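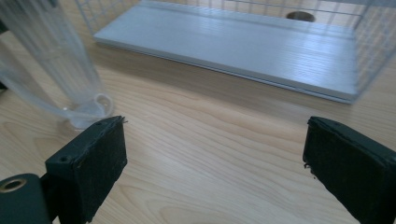
Review: Tirero Clear Plastic Cups, or How I Stopped Washing Glasses and Started Worrying About Stir Sticks

Tested: the Tirero clear cup, sleeve of 80, plus the wooden stir sticks sold alongside it
Bought from: Paterson, the restaurant supply place with the terrible parking
Score: 3.5 out of 5
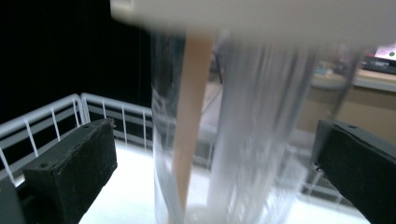 Morven Semple
Kitchen and Table Editor
Sunday, February 26, 2023

There are people who believe a disposable cup cannot be reviewed. I envy them their weekends. I have now spent two of mine with the Tirero, and I have opinions on its rim, its base and its conduct under iced coffee.

Let me start with the looks, as the cup clearly wants me to. It is see-through and it has faint ridges running up the sides, which give it a slight air of having once met a real tumbler at a party. Set it down on a wooden table and the grain comes right through the walls. On white it more or less vanishes, and you find it again with your elbow. If you are hosting anyone with a white tablecloth, warn them, or fill the cups with something red and let events take their course.

The ridges do help with grip. I tried the Tirero against the Nimov, my usual cup, a smooth-sided thing that slides out of a damp hand like a bar of soap. The Tirero stayed put through lemonade, iced coffee and a gin and tonic that I poured purely for the purposes of this review. It flexes when you squeeze it, and if you squeeze it full you will wear some of the contents. My brother-in-law did this twice and blamed the cup both times. I'm taking off a quarter point to keep the peace.

It tapers, wider toward the top, so it stacks. Unstacking is another matter. The first few cups come off the sleeve politely and after that they cling to each other like cousins at a wedding. Twist as you pull. Pulling straight up gets you three cups and a small pop, and then you have to decide whether to put two back with guests watching.

Now, the sticks. They are flat, tan and made of wood, and there is very little to do to them except put them in the cup, where they lean. They lean whichever way you don't want. In the Tirero a stick will lie against the side and wait for your nose. It stirs sugar well enough. It stirs honey badly, but so does everything that isn't a spoon. Leave one standing in cold coffee through a long phone call and the last third of the drink tastes faintly of popsicle, the part after the popsicle is gone.

I also used the cup and stick together for things Tirero never mentions on the sleeve. Mixing a dab of wood filler: excellent, and you can see when the bottom is properly blended. Holding paint for touch-ups: fine for an afternoon. Starting basil seeds: too early to say, ask me in March. Catching a spider: the best result of the whole test. A clear cup lets you keep an eye on the spider, and the spider keep an eye on you, and the stick is the right shape for persuading it off the ceiling, though somewhat shorter than I would have liked.

What I didn't enjoy was the hot drink question. The sleeve says cold drinks only in very small type. I missed this and poured in tea. I won't describe the noise. Read the sleeve.

Washing them is possible. I put five through by hand and they came up clear enough, if a little cloudy toward the bottom where the sponge doesn't reach. In the dishwasher one of them came out shaped like a hat. It now holds paper clips and I have grown fond of it.

Storage takes more thought than it should. A full sleeve is too tall for my cabinet and too long for the drawer, so mine is lying on top of the fridge, where it rolls off whenever the compressor kicks in. Paterson also carries a 32-count sleeve that would fit the cabinet nicely. I saw it on my way out, after I'd paid.

Should you buy it? For a birthday party, a bake sale, or a garage with a lot of small gluey projects in it, yes. For the Enadthorpe block picnic I'd bring these over the Nimov and a marker pen along with them, as everybody's cup looks exactly like everybody else's and somebody always ends up with the one that had the wood filler in it.

Good: clear, ridged, stands up straight, very good on spiders
Less good: stacks with too much commitment, hates tea
Sticks: they're sticks

Next week: ice trays, and why mine only ever lets go of the cubes onto the floor.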